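办公区茶水间与共享厨房调整说明

行政通讯 2020年3月10日

三楼茶水间的改造已经排定，六月动工。过去一年里，行政这边收到的意见大多集中在三件事上：午间微波炉排队，冰箱里过期食物没人处理，台面太窄放不下东西。这次调整主要围绕这几项，预算有限，吊顶和地砖不动，只换台面、水槽和储物柜，另外重新走一遍电路。

台面材料比较了很久。原来的浅色台面用了6年，茶渍和咖啡渍渗进去以后擦不掉，接缝处也开始发黑。供应商Taludel送来几种样板，浅色的看着干净，但试用期间两天就有了印子。最后选的是深灰色带石纹的一款，日常水渍不明显，清洁时用湿布加中性清洁剂就可以。请不要把刚离火的锅直接放在上面，柜子里会备隔热垫。

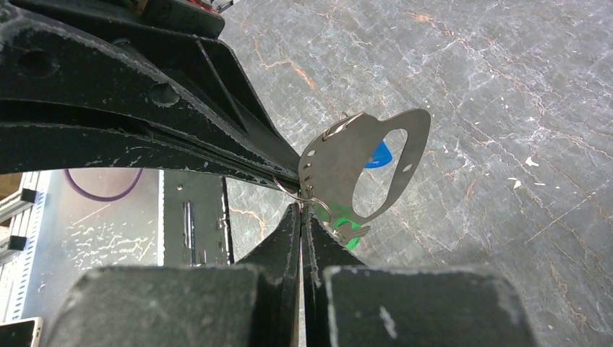
灰色石纹台面与金属薄片

电路方面，现有的插座和走廊照明在同一条线上，冬天有人同时开热水壶和微波炉，跳闸过好几次。改造后厨房单独走线，微波炉、热水壶和咖啡机各用各的插座，插座旁会贴标签。个人带来的电热杯、电饭锅仍然不能在茶水间使用，这一条和以前一样。

冰箱会从1台增加到2台。左边一台放当天的午饭，右边一台放牛奶、酱料等公用物品。存放规则如下：
私人食物请写上姓名和日期，标签纸和笔挂在冰箱门上。
每周五下午5点清空左边的冰箱，没有标签的一律处理掉，有标签但已过期的也处理掉。
饭盒不保留，需要的请在清空前自己取走。
右边冰箱里的公用物品由保洁在月底盘点，快用完时请在门上的单子上打勾。

施工期间三楼茶水间关闭，大家可以用二楼的Filali厅，那里临时加放了微波炉和饮水机，能坐36人。午间会比较挤，建议各组错开时间，上午11点半到下午1点半都供应热水。Filali厅在下午2点以后仍按会议室预订，请在此之前把桌子收拾干净。

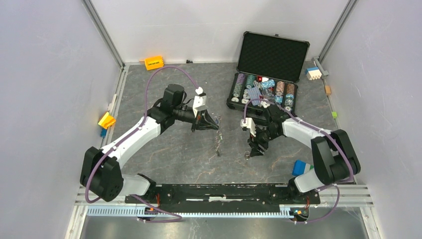 Uvow公司 行政与后勤部

关于垃圾分类，新厨房的水槽下面会装分格的垃圾柜，分别放厨余、可回收物和其他垃圾。之前的问题主要出在外卖盒上：盒子里还有汤水就整个扔进可回收桶，一桶都没法回收。请先把剩菜倒进厨余，盒子冲一下再扔。茶叶和咖啡渣属于厨余，茶包上的线和标签可以一起扔，不用拆。带塑料内层的纸杯请放进其他垃圾。

杯子也有变动。一次性纸杯用完这批后不再采购，改为每人领一只带盖的陶瓷杯，第一批80只，来访客人另备玻璃杯。杯子领用后自己保管、自己清洗，水槽旁的沥水架只供临时放置，过夜留在架子上的会收进柜子最下层。对颜色有要求的同事请早点登记，白色和深蓝色数量较少。

咖啡机这次不换。现有的Eroten机器经过检修还能用，只是水垢比较多，今后每两周除垢一次，除垢安排在早上上班之前。看到机器屏幕提示缺水时，请用旁边的滤水壶加水，不要直接接自来水。咖啡豆的牌子有同事提议换成酸度低一些的，我们会在新厨房开放后买两种小包装放在那里，大家喝过以后在单子上写意见，再决定长期订哪一种。

还有几位同事问到能不能加一张高桌和几把高脚凳。按目前的尺寸，靠窗一侧可以放一张窄桌，但会挡住暖气片的检修口，要等工人拆掉旧柜子、量过实际距离之后才能定。洗碗机的申请没有通过，原因是排水管的位置太远，改管需要动楼下的吊顶。

旧储物柜还能用，拆下来以后先放在地下一层，哪个部门需要可以来登记，自行搬运。柜子里现存的物品请在开工前一周取走，包括寄放的茶具、雨伞和健身包。到时还没有人认领的，会装箱放在前台后面，保留到施工结束。

施工的具体日期会另行邮件通知。对方案有意见的，请写邮件到行政公共邮箱，标题注明“茶水间”，或者把纸条投进前台的意见箱。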